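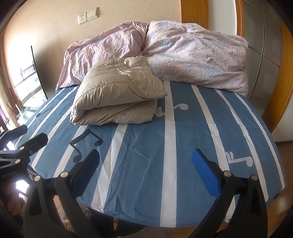 Duvet up at the top, jacket on the sheet, gripper fingers wide open.

December 31, 2021

Last entry of the year and I want to spend it on the bed, because I've been thinking about beds all week and I still haven't gotten tired of them. Can a machine make one yet? No. Not this bed, not in this room. But I can now say pretty exactly which parts are hard, and back in May I couldn't have done that at all.

Start with the jacket. It's a puffer, folded over thick, sitting on the sheet in front of the duvet. I'd pick that up without looking. A machine has to decide first that it's a jacket and doesn't belong to the bedding, and it's lying right up against bedding that is just as soft and puffy as it is. Then it needs somewhere to pinch. The fabric is shiny, it's quilted in channels, and if you take hold of only the top layer you may get a sleeve and a long dangling mess. Two fingers, one thick bundle. I tried it with my own hands this morning, thumb and forefinger only, on my own winter coat, and dropped it on my foot.

Then the duvet! I love the duvet as a problem. It's pink and flowery and heaped all the way across the head end in two big humps, and whatever pillows are there you can't see. So where are the corners? I can't tell, and I have been making beds since I was six. You can't plan a nice tidy pull if you don't know where a corner is. What I do at home is grab any bit of edge, give it a shake, and wait for a corner to turn up. Kilian calls this "searching by flapping" and says it's a perfectly respectable method, and I've decided to believe him.

The sheet is the easy part, or so I thought until I talked to Hạnh Lại. My idea was that stripes are a gift. If they run straight from the foot to the head, the sheet is straight, end of story. She pointed out that with a wide lens the stripes bend toward the edges even when the sheet is perfect, so you'd have to undo the bend first or you'd have a very earnest machine tugging a good sheet crooked all afternoon. And the music notes could help as landmarks (she was kind about that one), except that some are black and easy to find and some are pale grey and sit so lightly on the blue that they come and go. Creases, too. I'd forgotten creases. How flat is flat enough? My mother and I have disagreed on that for decades, and I don't see how you'd write it down for anyone else.

Daylight is another thing on my list. The window is on the left and the left part of the sheet is bright with it, while the gripper down at the foot is in shade. Same room, same minute. I kept going back to that today. People adjust so fast that we don't notice we're doing it.

Now the good news, and I do think there is some. The dull flat jobs are getting done. Kirsty Skinner bought the Traltater floor cleaner in the fall for $749, which I told her was ridiculous, and now I'm the one asking to come over and watch it. It does her whole downstairs. It did get up onto a fluffy rug and sit there sulking, and I thought of that rug again when I saw the cream one under this bed. Hard floor is one world and rug is another. But it went back down and finished, and she had swept nothing herself in 2 months. I call that a chore done by a machine. I don't know what else to call it.

Felicidad Lumbao's news is from the shop side. The laundry in Tevville where she keeps the books has a Hollenstein press that feeds pillowcases, flat ones, all the same size, set in by a person at one end. She says it goes through some 50 between coffee breaks and hardly ever jams. But somebody still shakes out each case and finds the hem, and that somebody is quick and good at it and has been there for years. So the machine has the pressing and the person has the finding. I think that's where the whole thing stands at the end of this year, home and shop both. Machines do fine once the cloth is flat and pointing the right way. Getting it flat and pointing the right way is still ours.

Szu-yu Sin disagrees, and I want to put it down so I can check it later. She thinks the hands are nearly good enough already. Two wide jaws with a ridged pad on the inside can hold a lot more cloth than I give them credit for, and she thinks what's missing is somebody doing the same homely job over and over with tools like that in ordinary bedrooms — not lab beds, beds with a duvet thrown up in a lump and a wardrobe close on one side so you can't get around easily. I said 10 years. She said I was being gloomy. Me, gloomy! We have a bet on and the stake is a dinner at Trindulus, full menu, loser also pays for parking.

What I'd like to see first is quite small. Take the jacket off the bed. Put it on a chair, any old how. No hanger. If a machine could do that in a room it had never been in, with the sun coming in sideways, I would stand up and clap, and I wouldn't care one bit if the duvet stayed where it was.

After that, one corner of the duvet. Only the one.

Things to look into in the new year: whether gloves with ridges help ME with a fitted sheet (serious question), whether Kirsty will let me move her chairs around and see what the Traltater does, and whether Felicidad can get me in to see the press running. Also I owe Kilian a call. He rang twice while I was out and left a message that was mostly about towels.

It's past eleven and there are already fireworks going off over by the river. My own bed isn't made either. I'm going to go flap at it for a minute and then go find my coat.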